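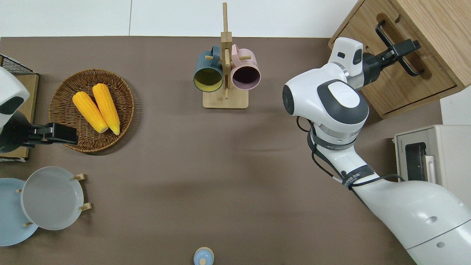 Rima Sfeir, Research Coordinator, Lovent Laboratory

4.2 Demonstration at the open day

Figure 3. Two-arm kitchen station at the Lovent open day. The gripper of the right arm is closed around the handle of the cabinet drawer; the left arm is at the corn basket.

The station was shown to the public in August, as part of the laboratory's annual open day. Attendance was recorded at the main entrance, and 153 visitors signed the register. Groups were admitted to the kitchen station in turn, and each demonstration lasted roughly 40 minutes, including questions.

The programme consisted of 4 household tasks, of which the drawer task (Figure 3) was always given first. Items were kept towards the sides of the table so that the middle remained free for both arms. The mug tree stood at the far side, and the plate stand on the left. Khải Hồ introduced each task and Beril Karakaya supervised the controls. The arms were halted whenever a visitor crossed the floor marking.

Visitors were invited to fill in a short form on leaving. The questions covered how safe they had felt, whether the speed of the arms seemed suitable for a home, and which tasks they would wish to hand over. Replies were entered by Oanh Bạch and checked against the paper forms before analysis. The wording of the form is given in Appendix B, and the replies are discussed by age group in Section 4.3.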